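# Mamberg Kitchen Sim: Data Card and Handling Rules

Simulated manipulation episodes viewed from the wrist, released June 9, 2025 by the Salminen group.
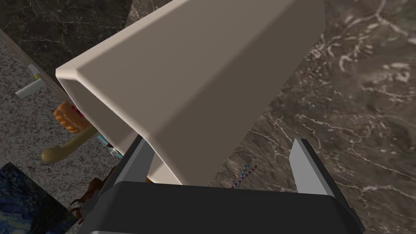
## Scope

The set holds 2000 episodes across 162 scene layouts. All frames are computer-rendered. Stone surfaces, small clutter and the main object are varied between layouts. No people appear in the data.

## Rules for use

1. Report simulated and physical results in separate tables. A success rate from this set must not be quoted as evidence of safe operation on hardware.
2. Keep the 62 held-out layouts out of training, tuning and model selection.
3. Do not remove episodes in which a large object hides part of the work area — occlusion is part of the test.
4. State the random seed and the Worby version with every published figure.
5. Contact with any object other than the target is logged as an event, even when the grasp succeeds.

## Labeling practice

Annotators name a small object only when its identity is clear at full size. Otherwise the label is "unknown item" with a color. Two annotators review each layout, and disagreements remain in the log.

## Known limits

Friction values are fixed per material. Cords and other soft items are modeled as linked rigid segments and should not be used to judge cable handling.

## Comments

**fakalport_dev:** Does rule 5 cover contact with the counter?

**Maintainers:** It does not. Support surfaces are exempt.

**tl_bench:** The April build listed 500 episodes. Are those included?

**Maintainers:** Yes, with the same episode numbers.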